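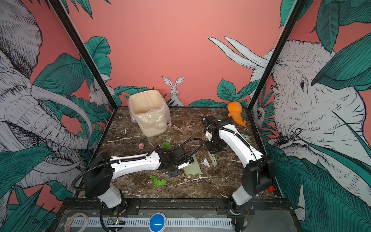 Haberkorn Manipulation Group, Cell Safety and Reliability

Progress report to Flekard, June 13, 2020
Prepared by Ilse Desmet

Work on the two-arm tabletop clearing task continued after the March stoppage. The stoppage followed a fault on the right arm: the gripper kept closing after the stop command, with a delay of up to 300 ms. No one was hurt. One finger was bent and has been replaced.

Noémie Doucette traced the delay to a worn connector in the wrist cable. Bending the cable at full reach broke the signal, and the controller held its last command.

The connector was replaced and the controller now opens the circuit on signal loss. The repair has passed 570 of 3000 planned stop cycles. Speed remains limited until the test is complete. The left arm cable is still to be inspected.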